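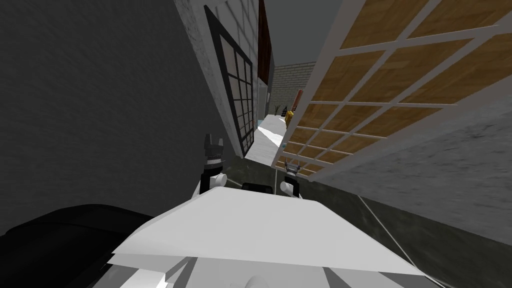

Cinzia Ruggiero says the two-armed household robot she is putting together in a shared workshop will be able to fetch a bottle from the far end of a hallway before January is out. So far it has been driven only in simulation, and the shop members who looked in on a demo in the afternoon came away with more questions than she had answers for.

The project is called Nerkance. Ruggiero has put $900 into it, most of that on wrist parts that are still in their boxes. The control software is her own, written on top of a simulator package named Inda, and she says it has finished 690 practice runs inside a virtual apartment.

She would not say how many of those ended with the bottle in the gripper. "The number is good for this stage," she said.

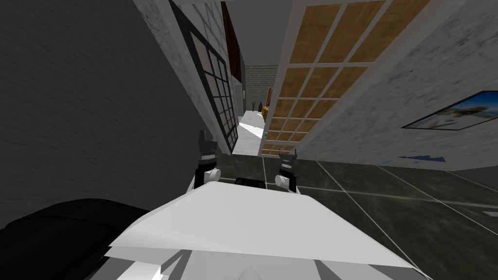
Getting two arms down a hallway and past a door is a fair test, and plenty of home builders skip it. But a simulated floor has no crumbs on it, and a simulated wrist doesn't wear out. Ruggiero's last build, a cart named Melis, also did well on screen. It never left the workbench — the motors couldn't move its weight.

She says Nerkance will be lighter and that she has learned to weigh things first. The shop has given her bench space for 2 more months. The Nivum parts swap, held in the same building, has offered her a table if the real arms are moving by then.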